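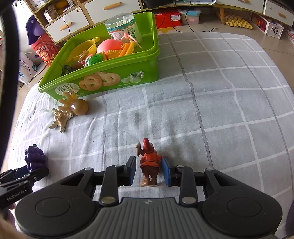 Small figures and toys on the bed, with the green storage box behind them.

Home Kitchen Bedroom Laundry Small Fixes About Search

Sorting small toys on the bed: tips for one quiet hour
By Soo-ah Oh
January 24, 2025

In our apartment the floor is cold in January, so I sort the toys on the bed. It is the largest flat place we have and my back does not complain. Over the years I made some rules for myself, and a few readers asked me to write them down.

Before you start

Pull the sheet tight and tuck it in at the foot. If the sheet is loose, every small thing rolls into the fold and you find it at night with your knee. A sheet with big squares, like our gray and white plaid, is very practical. I give one square to each kind of thing: animals, people, play food, parts of something. My mother-in-law uses a plain sheet and lays two towels on it, and this works also.

Take off the blanket and the pillows completely. Do not only push them to the side.

Put the box at the back, open, with the front turned to you. I like a box without a lid for toys that are used every day. When there is a lid, the children put things on top of the lid.

Which box

Ours is lime green plastic with a picture of ring-shaped cookies on the front, so it does not look like a toy box at all. The children call it the cookie box, and they know where it lives. If a box has a strong color or a clear picture, you can say "put it in the cookie box" even to a very small child, and you do not need to glue labels.

For heavy things I bought a gray one from Talgate. It is stronger but nobody remembers what is inside.

Figures with thin parts

Stand them up first, before you do anything else. A dwarf with a raised pickaxe, a knight, a dancer with her arm out: these break when they lie at the bottom under something heavy. I keep them standing until the box is almost full, then they go in last, on top, with the thin part toward the middle.

The same goes for antlers. A reindeer head with branching antlers will catch on everything, also on knitted sweaters. Put it in alone with your hand around the antlers, and do not pull if it catches. Turn it.

If a thin part is already a little bent and the plastic is soft, hold it in warm water (not boiling) for 30 seconds, bend it back slowly and keep it under cold water until it feels hard. Try this only on figures without glued pieces or batteries.

Play food and plastic fruit

Grapes are the worst for dust because of all the small spaces between them. I use an old soft toothbrush and one drop of dish soap in a bowl of warm water. Shake well and leave on a towel with the stem up. If there is a hole in the toy, squeeze it or stand it so the water comes out, and wait until the next day before you put it away.

Things with a rough surface

A starfish with textured arms keeps sand and crumbs. Use a dry brush first, and water only after. When you begin with water, the dust becomes a paste and you need double time. If it is a real dried starfish, never put it in water. A dry brush is enough, and keep it away from the smallest children.

Putting back

Large and strong pieces first, then fruit, then animals, then standing figures. I do not fill higher than the edge. What does not fit goes into a cotton bag in the closet, and after 9 weeks I look in the bag. If no one asked for a toy in that time, it can go to another family.

Shake the sheet from the window or put it directly in the wash. There is always some glitter.

From readers

Khang Phan writes that he keeps a muffin pan on the bed for the very small pieces, and that it is easy to carry to the sink.

Ourania Kyriakidis sews a loop on the cotton bag so that it can hang behind the door. I tried it and our door closes a little worse, but I left it there.

We use cookies to remember your settings and to count visits. Accept Manage choices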